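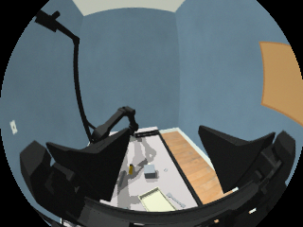

Can It Put the Wrench Away Yet?

I called Wilson Cusi on a Thursday, a little after lunch, and the first thing he did was apologize for the noise. He shares a floor at Somard with a compressor. The second thing he did was tell me I was going to be disappointed.

"Everybody who calls wants the robot butler," he said. "I work on clearing a bench. That's the whole job. There's a tray, there's a wrench, there's a little box, and I want the stuff to end up where it belongs."

I told him I'd be thrilled if anything could do that in my garage, and he laughed and said okay, we could talk.

Wilson spent 11 years in machine maintenance before he moved over to robots, and I think it shows in how he answers things. I asked whether a pair of arms could tidy up a workbench today, yes or no. He wouldn't give me either one. "Give me a bench it knows, with parts it knows, and sure, on a good day. Move it next door to your bench and I'm not promising you anything."

So what goes wrong? Flat things, mostly. I had assumed it would be heavy things, or fragile things (I had a whole question ready about eggs!), but he kept coming back to washers. "A wrench lying flat on a table is already annoying. You have to get a finger under it or pinch it by the edges, and there's hardly any edge. A washer is worse. You and I use a fingernail. I don't have a fingernail to work with."

A lot of his practice happens in simulation before it goes near a real bench, and I wondered out loud if that was cheating. He took that better than I deserved. "It's rehearsal. I can drop a tray at 40 different angles before my coffee's gone. But the simulated wrench never has grease on it unless I put grease on it, you know?"

He brought in his colleague Jomar Dizon at this point, mainly, I suspect, so somebody else could take the next question. Jomar is the one who worries about seeing. The view that comes from near the gripper is great for the last few inches, he told me, and a pain for everything else, because the fingers themselves take up so much of it.
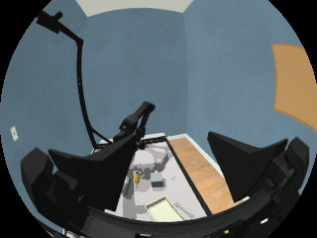 Tray, wrench and small parts on the simulated bench, seen from just behind the gripper.

"Then you've got shadows," Jomar said. "Dark tool, gray shadow, gray table. People sort that out without thinking. I've lost whole afternoons to it."

I asked them both about the second arm. Why not keep it simple and use one? Wilson said plenty of chores sound one-handed until you try them with a hand in your pocket. Jomar suggested I try it with a dish towel. (I did, that evening. It was a bad fold.)

The two of them disagree about houses. Jomar thinks a kitchen counter is closer than people expect, as long as you'd put up with slow — he'd take a machine that needed 4 hours to clear the counter overnight, so long as it was done by breakfast. Wilson doesn't buy it. "A shop has a spot for the wrench. It's painted on the board. Where does the stuff on your counter go? Half the time you don't know either."

I looked over at my own counter while he was saying this and decided not to argue.

What about the shop floor, then? Wilson said he'd be happy with a machine that resets a bench between shifts and asks for help when it's stuck. He figures 3 years for that, and Jomar, in the background, said something I couldn't catch over the compressor.

"He says I said that last time," Wilson told me.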